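Print this article | E-mail this article

The Little Box of Small Things

In our flat in Drodenau, the bracelets lived for years in one soup bowl. Every January I promised to sort them, and every January the bowl was fuller. This winter I finally put everything out on a table. 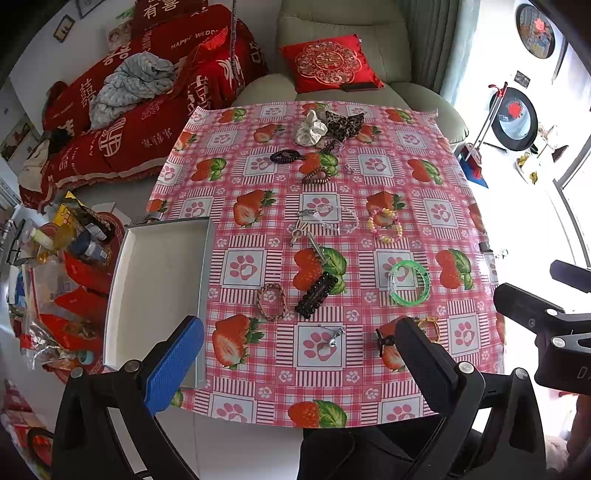
The first rule is to work on a cloth, so that small beads do not roll away. The second is to decide by use and not by beauty. What I did not wear in 2 years, I give to my niece.

Scrunchies are the easy part, they keep their shape and forgive everything. 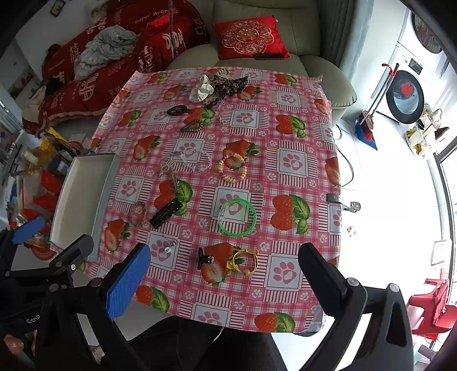 Hard plastic needs more thinking. It scratches its neighbors, and it is better to store it flat. A bright green bangle, for example, I would never put on top of a beaded bracelet - the thread suffers. Tiny earrings go last, in a paper envelope.
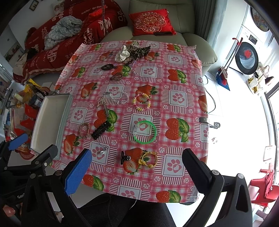 Scrunchies at the far end, an open box at the side.

Close the lid only when each thing has its place.

Related items
Buttons by the 100: a visit to Duangkaew
The ribbon shops of Tritberg

This site uses cookies. Accept | Read more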